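Cahier d'atelier, poste mobilier
24 novembre 2023

Journée portes ouvertes chez Jetudetti, site de Pretstead. Démonstration du robot à deux bras sur la tâche « boîte et placard ». Deux groupes de visiteurs, dont celui de Hägglund. Sol moquette, éclairage de bureau ordinaire, stores laissés en l'état.

Préparation : batterie à 67 % à la mise sous tension, charge d'appoint pendant la présentation. Calibrage des caméras repris après le déplacement du matin. Pinces vérifiées à vide, jeu acceptable à droite, un peu plus à gauche, à revoir. Vitesse des bras limitée à 40 % de la valeur nominale pour toute la durée de la visite. Périmètre au sol dégagé.

Déroulé annoncé aux visiteurs : ouverture des deux portes, prise de la boîte, dépose sur l'étagère, couvercle, fermeture. L'opérateur garde la main sur l'arrêt d'urgence. Pas de public derrière le robot pendant les mouvements de base.

Remarques sur la tâche elle-même. Le bois clair du plateau et celui de l'étagère se confondent pour la segmentation, le bleu de la boîte passe bien. Le bord avant du plateau reste le point délicat : les bras doivent travailler dessous sans l'accrocher. Le couvercle est plat, peu de prise sur les côtés, saisie par le débord à privilégier. Chaque séquence dure quelque 20 minutes avec les explications. 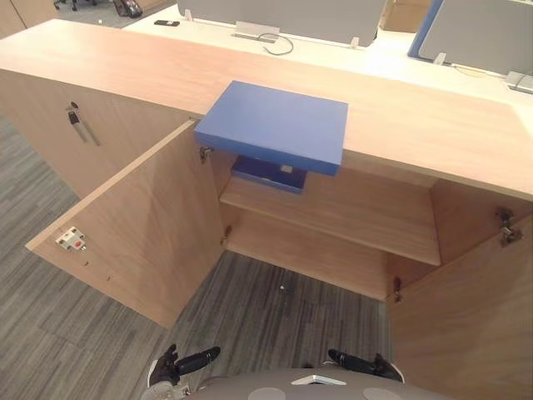

Placard ouvert, fond de boîte sur l'étagère, couvercle en débord du plateau.

Questions de Hägglund : effort au contact des portes, reprise après un échec de saisie, format des journaux. Répondu pour les deux premières. Pour les journaux, renvoyé à la notice Plonuletti, qui date d'août et n'est plus à jour sur ce point.

Journal de la séance enregistré, 1 563 lignes, copié sur le serveur de l'atelier.

À faire : jeu de la pince gauche, seuil d'effort sur la porte droite, mise à jour de la notice.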